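3. Mise en service de la lampe Clakis

Avant de commencer. Comptez un plan stable, une prise pas trop loin, et le câble fourni. Pas de multiprise déjà chargée svp.

3.1 Déballage et branchement

1. Sortir le pied, la tête, le câble. Garder le carton jusqu'à la fin du test.
2. Visser le pied à la main. Pas de pince, le filetage est en alu.
3. Clipser la tête. Un clic net. Pas de clic = recommencer.
4. Côté lampe : USB-C. Côté chargeur : USB-A. Dérouler le câble en entier avant de mettre sous tension.

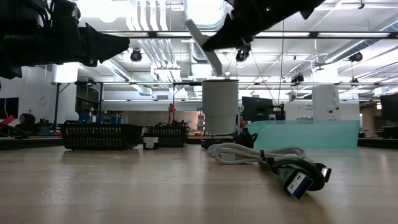
5. Première charge complète, lampe éteinte. Voyant orange fixe pendant la charge, vert quand c'est fini.
6. Voyant orange qui clignote : chargeur trop faible. En prendre un de 2 A.

Note : la lampe fonctionne aussi branchée, mais la charge est alors beaucoup plus lente. Normal.

ATTENTION : ne pas charger sous un coussin, ni en plein soleil derrière une vitre. En juillet ça chauffe vite.

3.2 Réglage de l'intensité

1. Appui court sur la touche : allumage, niveau 1.
2. Appuis courts suivants : on monte jusqu'au niveau 8, puis retour au 1.
3. Appui long : extinction. Le dernier niveau est gardé en mémoire.
4. Teinte chaude ou froide : glisser le doigt sur l'anneau. Doigts secs, sinon la touche répond mal.

Au niveau 8 la lampe donne 800 lumens. Trop pour lire, très bien pour bricoler. Pour un bureau, rester vers le milieu.

3.3 Placement sur le bureau

1. Droitier : lampe à gauche. Gaucher : l'inverse.
2. Incliner la tête vers le plan de travail, jamais vers les yeux.
3. Sur bois clair ou vernis, baisser la tête d'un cran pour limiter les reflets.
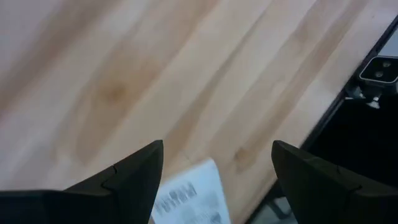 4. Vérifier que le pied ne glisse pas. Patins livrés dans le sachet Sikeck, à coller sur une surface dégraissée et bien sèche.
5. Laisser les patins prendre 2 heures avant de bouger la lampe.

Note : patins non repositionables. Un jeu de rechange se commande chez Culen, réf. sur l'étiquette du sachet.

3.4 Si ça ne marche pas

Rien ne s'allume : recharger, puis appui long de 8 secondes pour réinitialiser.
Lumière qui saute : changer de prise, puis de câble.
La tête retombe : resserrer la molette arrière, doucement.
Toujours rien : SAV Rojanasak, demander Sunee Sangkhawat. Préparer la facture et le n° de série (sous le pied).

Entretien : chiffon doux, lampe débranchée. Pas d'alcool, pas de produit à vitre sur l'aneau.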